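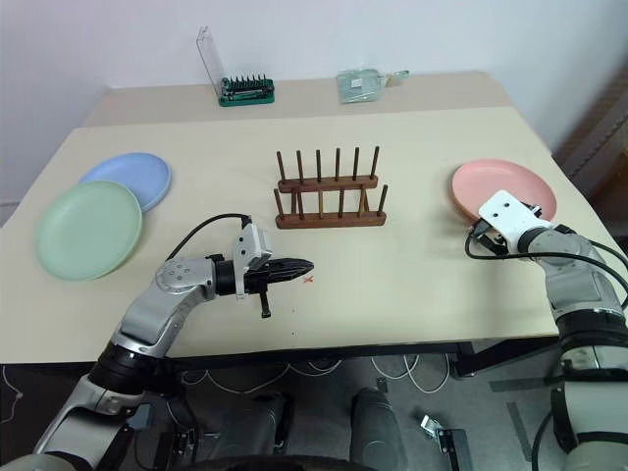
**Figure 1.** Three round plates and an empty wooden dish rack on a beige table; a gripper is at the rim of the pink plate.

### 4.2 Seasonal population in the harbour towns

Published accounts of Zoltum and Medrano give each town a single resident population and then add that it "swells" in summer. We found little to support the second part. The usual source is a leaflet from the Zoltum harbour office, which gives 657 residents in winter and says that the summer figure is many times higher. It doesn't say how many times, or who was counted. Later guides repeat the claim, and two of them cite each other.

We looked at ferry tickets, mooring records and water use for 16 seasons. Ferry tickets are the weakest of the three. A day visitor to Tusari who changes boats at Zoltum is counted there twice, and so is a resident who goes across to shop. Mooring records are better kept, but they list boats and leave out the people on board.

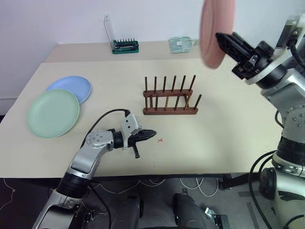
**Figure 2.** Pink plate held in the black gripper of the right arm, seen nearly edge-on over the table.

Water use does rise from May onwards in both towns. It would be easy to read this as proof of a large summer population, and earlier studies have done so. We are less sure. Gardens are watered in the same months, the fish sheds at Medrano run longer hours, and in 6 of the seasons the main pipe was known to be leaking. Once those seasons are left out, the rise at Medrano is small - small enough that the fish sheds alone could explain it.

None of this shows that the towns are quiet in summer. Anyone who has tried to park in Zoltum would doubt that. Our complaint is with the step from a busy quay to a population figure, and we have left the summer column of the town table blank for Medrano and Tusari.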